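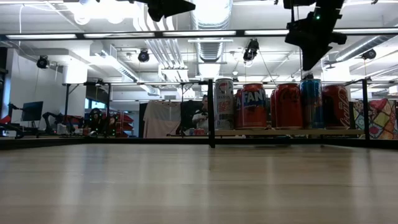
Tunen captions set, readme

Tunen is a collection of short captions written for reposted photos and videos. It has 309 captions in English, and 107 of them include a credit line to the first author. The text was gathered in July from accounts that gave us permission. User names are replaced by the word NAME.

Files
captions.csv: one caption in each row
credits.csv: the credit line, if there is one

Hashtags are kept as they were written, also with spelling mistakes. Some 69 captions contain emoji, so please open the files as UTF-8. 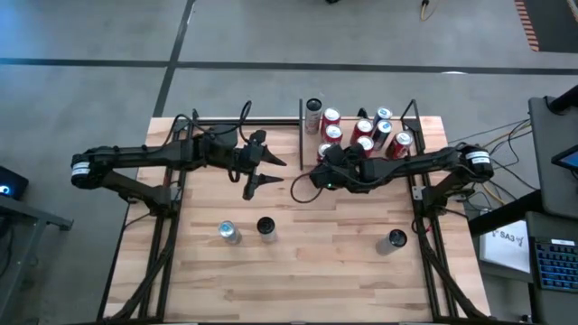 Fatemeh Nouri wrote to us that two rows in credits.csv had the same id, and she asked if the longer one is correct. It is, and the shorter row was removed in version 2.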